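Ticket 1002
Subject: Washing machine stops with the drum full, then carries on as if nothing happened
Product: Estitz front loader, bought from Van Hecke
Status: Closed
Opened: Aug 11, 2021

Hello again. I rang first thing and was told to put everything in writing, so apologies in advance, it's going to be long. I've been keeping notes on the back of an envelope and I'm typing them up as I go.

The machine is the Estitz we bought from your Bodcombe shop last October. It's been lovely up to now, very quiet, and the door doesn't stick like the old one's did. Then we moved to Forby in the spring and it came with us, and for a couple of months it was fine there too. Now it gets partway into a wash and just sits there. No beeping, no flashing, the display still shows the time left but the number doesn't go down. The drum is full of water and soapy clothes and the door stays locked (fair enough, I wouldn't want it open either). Then after up to 30 minutes it gives a clunk, drains and gets on with the rest of the programme!

What I've tried so far:

Switched it off at the wall, counted to a hundred, switched it back on. Same thing on the next wash.

Cleaned the filter. I found a hair grip, a bit of gravel and something that used to be a tissue. I was very pleased with myself and thought that would be the end of it. It ran properly that evening and then stopped again the next morning with the towels in.

Changed the powder for liquid, on my sister's advice. No difference that I could see, except the towels smell of something called spring meadow, which I'm not mad about.

Ran it empty on the hottest programme. It went the whole way through without stopping once. Typical!

I did wonder about the empty run. It seems to me that if the pump was on its way out it would struggle whatever was in the drum, but I'm no expert. I've looked at the booklet and there's a page of error codes, but as I'm not getting a code it isn't much use to me. The only thing I've seen on the display that I didn't recognise was a little tap, and that was back when we'd first moved in and hadn't turned the water on properly.

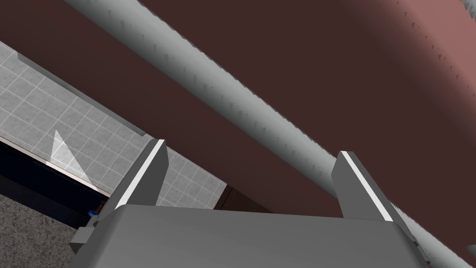
Support wrote back after lunch to ask where the waste hose went once it left the machine, how high up it was fixed, and whether anything else shared the same pipe. They also wanted the programme number for the washes that had stopped and said not to take the back panel off, please, whatever the internet said.

Right, so I've been behind the machine with a torch, and I've got answers. I did not touch the back panel, though I'll admit I had the screwdriver in my hand.

The waste hose goes up behind the worktop and then through a hole into the cupboard under the sink, where it joins the sink waste on a little plastic spout. In the old house it just hooked into a standpipe in the utility room. The dishwasher is on the same bit of pipework, on a second spout on the other side. Both were already there when we moved in, so I assumed whoever did the kitchen knew what they were up to.

As for height, the hose goes up a fair way and then comes down again before it reaches the spout. It isn't clipped to anything. I think it used to be, there's a clip on the back wall of the cupboard with nothing in it, but the hose has slumped down behind the bleach and the bin bags and there's a definite sag in it. I gave it a squeeze and it gurgled at me.

The programme is number 13 for nearly all of them, that's the mixed load one. The towels were on 2. I've only really used those two since we got it, if I'm truthful, plus the hot one when I remember to clean the drum.

One more thing that may or may not matter. I went back over my envelope and on most of the days it stopped, I'd had the dishwasher on as well. I do the breakfast things and put a wash in at the same time and then go and get on. I hadn't put the two together until I was asked about the pipe. The day of the empty run, the dishwasher was off, I'm fairly sure, as we'd had toast.

Update, same evening. I've been told to lift the hose up as high as it'll go inside the cupboard, clip it there and make sure there's no dip left in it. Also to unscrew the spout and check for muck. Well! I put the washing-up bowl underneath and undid it, and there was a plug of grey stuff in there the size of a walnut. Horrible. It had the feel of candle wax and it smelled like a pond. I poked it out with a skewer (skewer now in the bin), rinsed the spout in a bucket and put it all back together. The old clip held, but I've added a cable tie as well.

Did a mixed load straight after, on 13, with the dishwasher off. Straight through, no stopping. Then I got brave and ran another with the dishwasher going at the same time. It did pause for a moment near the first drain, long enough for me to go and stand over it, and then off it went.

Update, a bit later in the week. Four washes now and no stops. I'm still not running it alongside the dishwasher first thing, partly out of nerves. Support say the pump probably couldn't push the water past the blockage, so the machine was waiting and trying again, and that the dishwasher emptying into the same pipe would have made things worse. They've suggested a plumber gives the washing machine its own waste if it comes back, and said the engineer visit I'd booked can be cancelled with no charge. Yes please, cancel it.

Could you also put a note on my account that the delivery address is the Forby one? The warranty letter went to the old house and I only got it by luck.

Happy for this to be closed. I've written "clean the spout" on the kitchen calendar for October and I'll start a new ticket if it plays up before then.

Ticket closed at customer's request. Engineer visit cancelled. Address updated.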